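FOR IMMEDIATE RELEASE

Gondach lab reports handover result for two-arm robots, opens the data

GONDACH, 7 Mar 2024 - A method for teaching two robot arms to pass parts between them has come through its first full round of bench testing at the Gondach lab, the group announced today. The method is called Celar. It runs on Bravo, the lab's two-arm bench cell, and it was trained on 1,483 recorded handovers. Code and recordings go out with this release.

Short version for editors on deadline: one arm holds a part, the other arm takes hold, the first lets go. People do it without thinking. Robots mostly do it badly. They let go early and the part drops, or they let go late and the two arms pull against each other. Celar goes after that moment and pretty much only that moment.

Most two-arm systems handle the release with a timer or a grip force threshold. Both need tuning for every new part. Celar learns the release from examples instead, with both wrist cameras feeding a single model that steers both arms. There is no leader arm and no follower arm. Either side can give, either side can take, and the model can call off a handover halfway if the second grip looks wrong.

Long narrow parts were the hard case all along. A bar grabbed near one end tips. The second gripper then meets it at an angle the first arm never planned for, and small errors get bigger toward the far end. The Bravo cell handles bars with one gripper toward each end, bar held up off the tabletop.

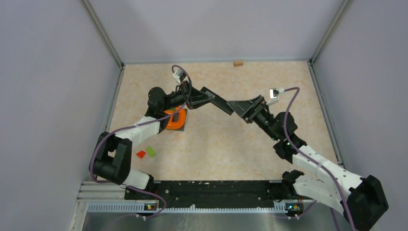

Even, replying to the draft paper when it went around in October, wanted to know if the method was learning handovers at all or just learning the bench: "Same table, same light, same two arms. Move it across the hall and then tell me what you have." The lab took the point. The cell was shifted to a second location, cameras remounted by hand and not re-measured, and the test set was run again before anything was submitted. Results from both locations are in the paper, side by side, including the ones that look worse.

What the numbers say. The test set has 44 part types, none of them used in training. Each was tried 20 times. With the release timer the lab used before, long parts were the largest single group of drops. With Celar they no longer are. That spot now belongs to thin flat pieces, which tend to slide out of the fingers during regrasp, and which the authors say plainly they have not solved. Full tables by part and by location are in the paper and should be used in place of any summary, this one included.

The training recordings were made by operators steering both arms by hand control. No scripted motions. Operators were asked to keep going after a bad grip and fix it on the table or in the air, so the set has plenty of fumbles in it, and those turned out to matter. A version of the model trained with the fumbles cut out did worse on every group of parts. It also never learned to call off a handover, having never seen one go wrong.

Four things the paper covers that have not been reported by the lab before:

One model for both arms, wrist cameras only at run time. Overhead view is used in training and then dropped.

A "hold" signal that each arm passes to the other many times during a handover. The release happens when the two signals agree, and can be taken back until the fingers open.

Recovery. If the second grip slips, the first arm keeps its hold and the pair tries again from where they are, no return to start.

Remount test. Cameras taken off and put back between runs, to see how much the model leans on exact placement. Answer is, some. Less than the old method.

The wrist view carries most of the load. Up close the taking arm can see where the fingers land on the part, and it also gets the other arm in view, which the authors think is why the release timing improved. They tried masking the opposite arm out of the camera feed. Timing got worse right away, even with the part itself left fully visible. More work is needed to pin down what in the view the model is using and the paper does not claim to know.

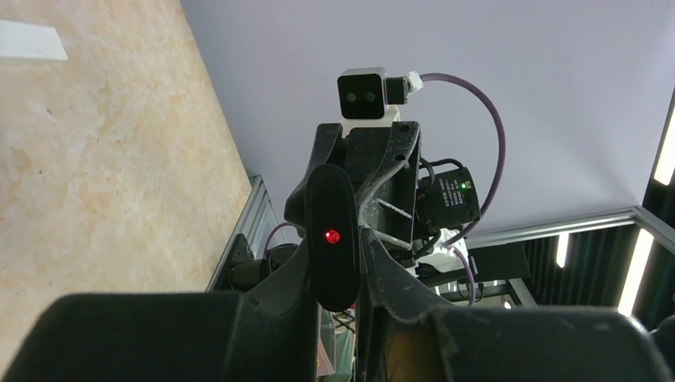
Bravo cell: the opposite arm, its stereo camera on top, as seen from between the gripper fingers.

Limits. The parts tested are rigid. No cloth, no cable, nothing that bends. Nothing heavy either, the arms are bench size and so is the work. Speed is slow next to a factory line, and the lab makes no claim that the method is ready for one. Handing a part to a person was not tested and should not be read into this result, the safety questions there are different and the grip signals would have to come from somewhere else.

What is being released today: the training code, the trained model, all 1,483 recordings with both wrist views, the part list for the test set, and drawings for the camera brackets. Terms allow research and teaching use. Groups with a different arm will need to redo the control layer, notes on that are in the download, a bit rough in places but they will be cleaned up as questions come in.

Next up is regrasp for thin pieces, plus a test with two cells trained seperately and then paired, one arm from each. Recording for the thin pieces has started. The lab would like to hear from groups that have two-arm recordings of there own and are willing to share, in any format.

About the lab. The Gondach lab works on manipulation with two arms, mostly small parts and mostly at bench scale. Bravo is its shared test cell. Celar is the name of the method and of the code package, please do not use it for the hardware.

Editors: the paper, full result tables and images are in the press folder. Interviews and visits to the cell by arrangement with the press desk at the Gondach lab. Please allow a working day for a reply.

- ENDS -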